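Drolley Produce Sorting Set – README

Last updated August 25, 2025

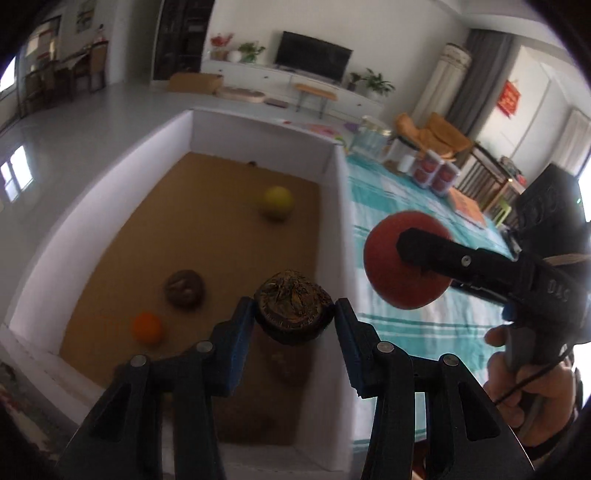 What is the set for?
It is a box of small round items, fruit-like and bread-like, for practicing sorting at a table or on the floor. You tip them in, mix them up, and sort them by color, size or surface.

Contents

The full set has 35 pieces and lives in a storage bin marked Drolley. You don't use all of them at once. Each round takes a handful, moved into a white cardboard box with tall sides. The pieces fall into these groups:

smooth – balls in plain bright colors, including yellow and orange
bumpy – brown pieces with a rough or mottled top
wrinkled – dark pieces with a creased surface
odd – anything that doesn't fit the other groups, kept in a paper bag inside the bin

Some pieces pass for food at a glance. None of them should be eaten, including the ones that were food once. The dried pieces have been in the set since November and have been handled a lot.

Boxes

The boxes are the Pellby mailer type, white outside and in on the walls, plain brown on the floor. The brown floor matters for the dark pieces, which are harder to spot on it than the yellow and orange ones. If you want an easy round, put a sheet of white paper down first. If you want a hard one, leave the floor bare and use mostly brown pieces.

Boxes wear out at the corners. Tape them on the outside only. Tape on the inside catches the light pieces and leaves them stuck to the wall. There are 4 spare boxes folded flat behind the bin at Fokport.

Layouts

The file layouts.csv lists 125 starting layouts. Columns:

layout_id – running number
pieces – group names, separated by semicolons
spread – near, far or mixed
floor – bare or paper
notes – free text, often blank

"Near" means the pieces start at the end closest to you. "Far" means they start against the opposite wall. "Mixed" layouts are just poured in and left where they roll, so no two will match exactly even with the same id.

A round takes around 3 minutes with a mixed layout. The far ones take longer.

Known issues

The orange and yellow balls roll if the floor isn't level. The room at Fokport slopes toward the door, so turn the box until they stay put.

Crumbs from the dried pieces collect along the edges of the box. Shake them out before folding it up.

The Danladi list, which we used before this one, called the bumpy and wrinkled groups both "brown." Old notes that say "brown" could mean either. We haven't gone back to fix them.

Putting it away

Wipe the smooth pieces with a damp cloth and let them dry. Brush the others – no water. The dried pieces go in the small tin with the lid on, everything else goes loose in the bin. Check under the table before you close it.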